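Grendwood Water Loss Reduction Program
Progress report to the Bundgaard Fund, period ending April

1. Status

Work is on schedule for district metering and behind schedule for service line replacement. Spending is within the approved budget. No change to the scope is requested in this period.

2. District metering

All 20 district meters are installed and reporting. Two of them, at the Vulten Road and reservoir outlet sites, gave unstable night readings in the first weeks. The cause at Vulten Road was air in the upstream main, and an air valve has been fitted. The reservoir outlet meter was found to be mounted too close to a bend and will be moved during the next planned shutdown.

Minimum night flow is now recorded between 2 and 4 a.m. and compared with a baseline for each district. Districts that exceed the baseline on three nights in a row are passed to the leak detection crew. 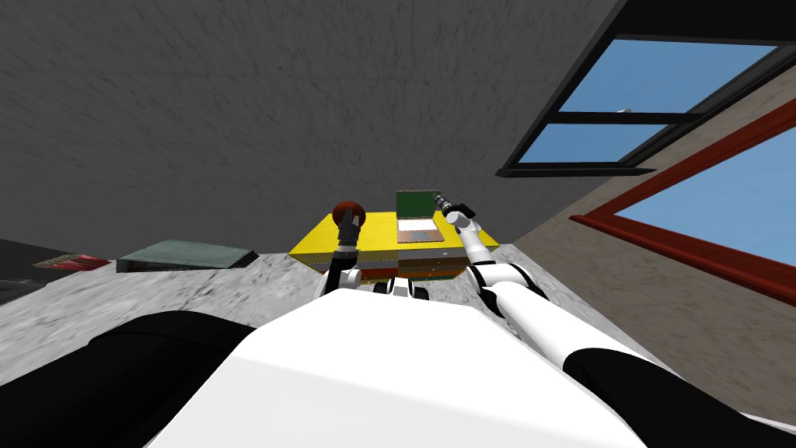
The baseline for the three hillside districts is provisional. Pressure there varies with pump operation, and the figures will be recalculated once the new pump schedule has run for a full quarter.

3. Leak detection and repair

The crew surveyed all mains in the lower town and began on the eastern districts. Repairs were completed on 218 leaks, most of them on service connections and valve packing. Average time from detection to repair fell during the period but is still above the target in the grant agreement. The main delay is street opening permits, which are issued in weekly batches.

Acoustic logging on plastic mains remains unreliable. Correlator spacing was shortened on these sections, with some improvement. Jeltimex has supplied a set of hydrophone sensors on loan, and results will be given in the next report.

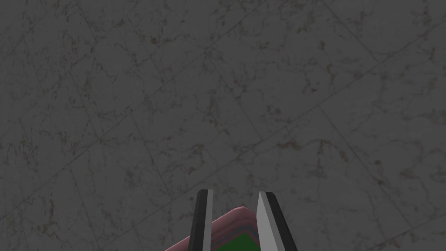 4. Service line replacement

The target for the full program is 917 service lines. Progress was limited by late delivery of fittings and by frozen ground at the start of the period. A second crew has been hired and starts in May. The completion date in the agreement can still be met if both crews work through the summer.

5. Next period

Relocate the reservoir outlet meter. Complete the survey of the eastern districts. Submit revised baselines for the hillside districts with the next claim.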